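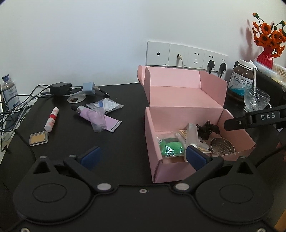

*The bench on a Wednesday night, with the pink box open and the gripper up front.*

I've come around to an opinion that gets me teased at our shared workshop in Drerndale, so I may as well write it down properly. If you're building a gripper at home, quit testing it on wooden blocks. Test it on your junk.

I know why people use blocks! I used them for months. Blocks are square, they don't roll away, and the numbers come out looking great. Our first set of fingers did 127 block pickups in a row without a drop, and I walked around like I'd invented the hand. Then I asked it for a lip balm and it shot the thing across the room.

So now the bench looks the way it does. There's a squeeze tube with a ribbed plastic cup lying over it, there are power adapters with their cables in a knot, there's a flat little packet that doesn't want to be picked up by anybody, me included. Half of it lives in the pink cardboard box and the other half lives wherever it got left. People walk past and offer to help me tidy up. Please don't. The mess is the test.

Take clear plastic. I'd guess half of what comes through a normal house is wrapped in it or made of it, and hobby builds act like it doesn't exist. A bag with something bright green inside is two problems at once: the film slides over the thing you want, and the shine on it makes a camera see whatever it feels like seeing. You can tune a grip on painted pine until your eyes hurt and learn zip about that.

Same goes for the box. I love that box. A cardboard wall gives when you lean on it, so a finger coming in a bit wide can push the wall and everything next to it, and you only notice when the next reach misses. Our fingers were drawn up around the idea of a nice open table. Getting two pads down between a cylinder and a box wall is a different job, and it's why the current pads are the fourth shape we've tried (the third shape was gorgeous and useless).

The argument I get back, mostly from the folks on the Weltura build two benches over, is that you can't compare anything this way. Their gripper and ours never face the same pile, so who's ahead? Fair enough. They keep a fixed set of 17 objects, weighed and labeled, and they can tell you to the gram what changed between versions. When I want to know if a new spring is better than the old spring, I borrow their set and I'm grateful for it.

But I think they've let the measuring pick the goal. Their thing is really good at 17 objects. I want something that can clear off my sister's kitchen counter, and her counter has vitamins and flowers and chargers on it, and it changes every day. If I have to choose between a clean graph and a gripper that can handle a cotton swab, I'm taking the swab.

I also think it's just more fun — and fun matters when you're doing this after work. My log is up to 3644 attempts, with a note for every drop, and the notes are the part I reread. "Slid under cup." "Grabbed cable, dragged everything." You don't get notes like that from a block.

If you want to try it, start small. Dump out one drawer and don't sort it. Write down what you were reaching for before you reach, or you'll fool yourself about what counted (I sure did). Keep the blocks around for checking a repair. And leave the pile alone between runs, even when it bugs you. Mine's still out there, and the flat packet is next.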